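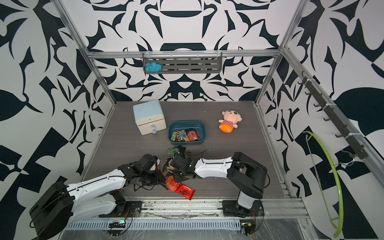
Steltuva 双臂控制软件，杂件堆拣取，两只夹爪同时在台面中央作业

Steltuva 双臂桌面操作软件
当前版本页面更新：2025年10月23日

概览 | 模块 | 腕部相机 | 安装 | 配置 | 限制 | 许可与支持

概览

Steltuva 是一套给桌面级双臂用的控制、感知和规划软件。它管的事情从读取电机编码器开始，一直到决定下一个该拿哪只袋子、用哪只手去拿为止。整套软件装在一台普通工作站上，接好两条臂、一台固定相机和两台腕部相机，当天就能看到夹爪动起来（我们自己第一次在新台面上装的时候也很兴奋，午饭都推迟了）。

我们做它的起因很朴素：小型双臂的硬件越来越好买，可是买回来之后，驱动是一套，标定是一套，规划又是另外一套，三边的坐标系还对不上。做抓取实验的人把大半时间花在胶水代码上，真正想试的策略排在最后。Steltuva 把这些胶水收进来，让你从第一天就在同一个坐标系、同一条时间线里工作。

我们最喜欢拿来试它的任务是杂件堆：电路板、黑色模块、散乱的导线、反光的小包装袋，全都堆在一起。单独一块板子谁都会抓，堆起来就完全是另一回事。导线会勾住旁边的东西，铝箔袋一碰就滑，板子叠着板子，深度相机看过去边缘糊成一片。规划器要在这种局面里给两只手排出先后，还不能让它们撞上。每次改完算法，我们第一件事就是倒一堆东西上台面看看，非常过瘾。

适合谁用

高校和企业里做双臂操作研究的小组；需要采集遥操作示范数据的团队；想在小批量分拣、整理、配料这类工位上先做验证的集成商；还有自己搭了一对臂、已经受够了写驱动的爱好者。

如果你的任务是高速、定点、物料完全一致的搬运，传统的示教加 PLC 会更便宜也更快，我们会直接这么建议你。Steltuva 的长处在于东西乱、形状杂、位置每次都变的场合。

模块

Steltuva 由三个部分组成，可以一起装，也可以单独用。

Steltuva Core：实时控制

Core 负责和两条臂说话。控制回路固定在 100 Hz，两条臂共用一个时钟，左右两边的指令打同一个时间戳，记录下来的轨迹不用再做对齐。总线上某个关节丢了一帧，Core 会用上一帧的速度外推；连续丢 5 帧就把两条臂一起缓停，并且在日志里写清楚是哪条臂、哪个关节、哪一刻。

缓停的曲线可以自己调。默认值偏保守，停的时候夹爪不会松开，手里有东西也不会掉。调试阶段请先保留默认值，跑熟了再改。

夹爪单独走一个力限通道。抓电路板和抓软包装要的力差得很远，Core 允许规划器在每个动作里带上自己的力限，不必全局设一个折中值。夹爪闭合之后，开度和电机电流会一并送给感知模块，作为“手里到底有没有东西”的依据之一。

Turosine：感知

Turosine 把固定相机和两台腕部相机的图像合到一起。固定相机看全局，告诉你台面上哪里有一堆、容器在哪里、另一只手在哪里；腕部相机看近处，给出抓取点和朝向。两边的结果在同一张台面坐标图里融合，发生冲突时离目标近的那台权重更高。

分割用的是开放类别的做法，你不需要先给每样东西建模。给一句话描述就行，比如“绿色电路板”或者“红色小袋子”。中文和英文描述都支持，混着写也没问题。描述得越具体，候选就越少，规划也越快。

模型在我们自己录的 2,731 段抓取记录上做过调整，里面故意放了很多难看的情况：反光袋子、黑色物体压着黑色物体、线缆横穿画面、夹爪自己挡住目标。漂亮的数据我们反而收得不多。

背景有花纹也能用。很多人会把工作区的围挡贴成纯色，这样当然省心，但现场往往没有这个条件。台面后面和侧面都是高对比度黑白图案的环境，Turosine 也照样训练过，做法是先用台面平面把工作区外的像素剔掉，再谈分割。台面平面在标定时就已经定下来，所以这一步几乎不花时间。

Relari：双臂规划

Relari 决定谁先动、动到哪里、什么时候让路。它内置 17 个动作原语，包括单手抓取、双手夹持、拨开、按住再抽、递手、立放、平放、抖落、退出等等。每个原语都可以单独调用，也可以让 Relari 自己串起来。

“按住再抽”是我们最得意的一个。一只手轻轻压住堆里的大件，另一只手从旁边把带线的模块抽出来，力道上来得太快就停一下、换个角度再试。在杂件堆里，这一招常常比直接抓顶上那件更省事，因为抽走一根勾着的线，后面几件就都松开了。

避碰按整条臂算，肩部、肘部、前臂和夹爪外壳都在模型里。两只夹爪面对面靠得很近的时候，Relari 会给其中一只优先权，另一只保持在原地或沿来路后退。优先权怎么给可以配置：按离目标的距离、按手里有没有东西，或者固定偏向某一边。固定偏向适合做对照实验，平时推荐用第一种。

规划失败时不会默默卡住。Relari 会返回一个失败原因，连同当时的台面图一起存盘，你可以在回放工具里打开，拖动时间轴看它到底在哪一步放弃的。

腕部相机

腕部相机是这一版改动最大的地方，也是我们自己最开心的地方。

从前的做法是到达预抓取位之后拍一张、算一次、直接下去。现在 Turosine 在夹爪下降的过程中一直更新抓取点，目标被碰歪了，轨迹也跟着弯过去。更新的频率和 Core 的控制回路解耦，图像处理慢一拍也不会让手臂抖。

安装角度不用讲究。相机装在腕部，画面可能是横的、斜的，甚至上下颠倒，标定程序会自己求出旋转，后面所有模块拿到的都是台面坐标系里的结果。你在调试界面里看到的仍然是原始画面，这样排查遮挡和反光最直接。

夹爪本身会出现在画面里，这是腕部相机躲不掉的事。标定时 Turosine 会为夹爪建一张随开度变化的遮罩，运行时把这部分像素扣掉。夹爪伸进容器、四周都是袋子的时候，这张遮罩特别有用，黑色的指头和黑色的袋子不会再被连成一块。

对于立着插在容器里的软包装，我们加了一种“书架”模式。袋子一只靠着一只，从上方看下去，露出来的多半是窄边和一角，按面积算抓取点会很离谱。书架模式沿着袋口的走向找缝隙，优先选两侧有空间让指头插进去的那只。它也会读包装上的字：袋上印着“GRAPE OOLONG TEA”和“青提味乌龙茶”，你在指令里写“拿青提味乌龙茶”，Turosine 就把文字结果和分割结果配到一起，不用再去描述颜色。字被别的袋子压住一部分时，它会给出一个较低的置信度，由你决定是直接抓还是先拨开。

容器边缘也参与规划。圆角、斜壁、深浅不同的塑料盒，只要边缘能从两个角度看到，Relari 就会把它当成障碍放进去，夹爪下降时沿着内壁留出余量。余量的大小写在配置里，盒子越窄越要调小，否则靠边的袋子会一直被判成不可达。

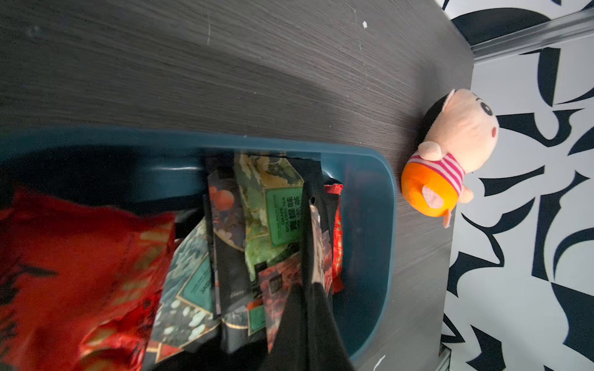

数据记录与回放

Steltuva 每次运行都会生成一份完整记录：关节位置、指令、夹爪开度和电流、每一路相机的图像、Turosine 的中间结果、Relari 的每一次决策。所有内容共用 Core 的时钟。

回放工具可以把固定相机和腕部相机并排放，拖动时两边同步。你可以在任意一刻打标签，比如“滑脱”“误抓两件”“线缆勾住”，标签会写回记录里，之后按标签筛选。我们组里看失败记录的时间比看成功记录多得多，所以回放工具的快捷键都是照着这个习惯排的：左右箭头跳到上一次或下一次失败，空格播放，字母 T 打标签，按住 Shift 拖动可以选一段导出。

导出格式有三种可选，都带关节名称和单位说明。图像默认压缩，训练视觉模型时如果介意压缩痕迹，请在录制前打开无损选项，录完之后是补不回来的。硬盘空间要提前留够，无损录制很吃盘。

遥操作示范也走同一条记录通道。主从臂、手柄、空间鼠标都能接，接进来之后示范数据和自主运行数据的字段完全一致，混在一起训练不需要再转换。

硬件要求

工作站：Linux，带独立显卡。只跑 Core 的话不需要显卡，一台小主机就够。
机械臂：两条同型号桌面臂，串行总线舵机或关节电机均可。控制频率上限低于 Core 回路的臂也能接，Core 会自动降频并在启动时提示。
夹爪：平行两指夹爪，需能读回开度。能读电流最好，不能读也可以用，只是少一项判断。
固定相机：一台，装在工作区旁边或上方，能看到整个台面和两条臂的夹爪。
腕部相机：每条臂一台，小型 USB 相机即可。
工作台：台面需平整。花纹、木纹、轻微划痕都没有影响，镜面台面请铺一层哑光材料。

安装

第一步，把两条臂固定在同一根横梁或同一块底板上。两条臂的底座之间如果会相对晃动，后面怎么标定都不会准，所以请先用手推一推，确认没有松动再往下走。

第二步，走线。腕部相机的线沿着上臂固定，肘部留出弯折的余量。总线和电源线不要横在夹爪会经过的区域。控制板的指示灯最好能从操作位看到，掉电的时候一眼就能发现。

第三步，安装软件包并启动检查程序：

steltuva check --arms left,right --cams fixed,wrist_l,wrist_r

检查程序会逐个关节小幅转动，并打印方向。方向反了就在配置里把对应关节的 invert 设为 true，不要去改接线。

第四步，标定。打印随软件附带的标定板，平放在台面中央，运行：

steltuva calibrate --all

两条臂会轮流把夹爪移到标定板上方，从不同高度看它。过程中请不要碰台面，也不要移动固定相机。结束后会给出每台相机的重投影误差，误差偏大的那台会标红，多数情况下是镜头没对好焦或者相机支架松了。

第五步，清空标定板，放几样东西上去，跑第一个任务：

steltuva run pick --target "绿色电路板" --place basket

place 后面可以写容器的名字，也可以写一句描述。容器名在配置文件里登记过一次，以后就能一直用。

配置举例

下面是我们在杂件堆任务上用的一段，拿去改就行：

task: clutter_pick
priority: nearest_target
grip_force:
 board: low
 packet: very_low
 module: medium
primitives:
 allow: [grasp, nudge, hold_and_pull, handover, retreat]
container:
 name: basket
 wall_margin: auto
on_fail: save_and_continue

grip_force 里的类别名可以自己加，只要和目标描述里的词对得上。on_fail 设成 save_and_continue 时，失败的那件会被暂时跳过，等堆的形状变了再回头试。刚开始调试建议设成 save_and_stop，一件一件看。

packet 的力限请从 very_low 往上试。软袋里的东西捏碎了软件是不知道的，尤其是茶叶和零食一类的小包装。

版本说明

新增：腕部相机下降过程中的连续更新；书架模式；夹爪随开度变化的遮罩；包装文字与分割结果的匹配；回放工具按标签筛选。

改进：Relari 在两只夹爪近距离相对时的让路逻辑重写，以前偶尔会出现两边互相谦让、谁也不动的情况，现在有超时仲裁；标定流程里固定相机和腕部相机合并为一次完成；缓停日志补上了关节名。

修复：配置文件里出现中文容器名时导出失败；长时间录制后时间轴显示偏移；右臂单独运行时仍然等待左臂心跳。

下一个大版本计划在四月发布，重点是线缆。我们想让 Turosine 能把一根线从头到尾跟出来，告诉 Relari 它穿过了哪些东西。实验分支已经能跑，效果很让人期待，愿意试的用户可以写信来要。

目前做不到的事

透明件仍然困难。透明塑料膜、透明细线，固定相机经常看不见，腕部相机靠近之后好一些，但不要指望它稳定。

毛绒和蓬松的东西能抓，抓取点却会跳。绒毛的轮廓每碰一下就变，连续更新反而会让夹爪犹豫，遇到这类目标可以把 track_descent 关掉，用到位后单次计算。

包装文字只支持中文和英文的印刷体，花体字和强反光下的字识别率明显下降。袋子正对光源时，可以让另一只手先把它拨一个角度。

两条臂型号不同的组合还没有正式支持。有用户自己改通了，我们把他的补丁放在论坛里，欢迎参考，出了问题请在论坛跟帖。

软件的缓停不能代替硬件急停。请在操作位手边装一个能切断电机电源的按钮，每次开机先按一次试试。

常见疑问

能不能只买 Turosine？
可以。Turosine 单独运行时会输出台面坐标系下的抓取点和朝向，你用自己的规划器接就行。标定程序也包含在内。

需要联网吗？
不需要。分割、文字识别和规划都在本机运行。只有下载更新时要联网，也可以用离线包。

工作区里放着别的东西会不会影响？
容器、收纳柜、挂架这些不参与任务的物品，在固定相机里看得到就会被当作障碍。长期不动的可以登记为静态障碍，能省掉每次重新计算。挪动之后记得重新登记。

目标描述写得不准会怎样？
Turosine 会列出候选让你选，自动模式下则按置信度阈值决定抓或者跳过。阈值默认偏高，宁可跳过。

能不能接自己训练的策略？
能，而且我们很鼓励这么做！策略只要按 Core 的接口给出关节目标或末端位姿就可以，避碰和力限照常在下面兜着。示例代码里有一个最小的策略节点，从那里改起最快。

许可与支持

Steltuva 由 Magsi 开发和维护。教学和非商业研究使用免费，源代码随软件包提供；商业使用按工作站授权，一台工作站对应一对臂。单独购买 Turosine 或 Relari 的用户以后升级到完整套件，已付的费用可以抵扣。

技术支持由 Shamim Ghumman 的小组负责，他们也是写 Relari 的人，所以问规划方面的细节尽管往深里问。来信时请附上失败记录和配置文件，记录太大的话，用回放工具截取失败前后的那一段就够了。如果台面布置和我们的默认设置差别比较大，再加一张固定相机的截图，能少来回好几封邮件。

申请试用、索取实验分支或预约远程演示，请使用本页底部的联系表单，并注明机械臂型号和相机型号。

相关页面：Steltuva Core 接口文档 | Turosine 描述词写法 | Relari 动作原语一览 | 回放工具快捷键 | 用户论坛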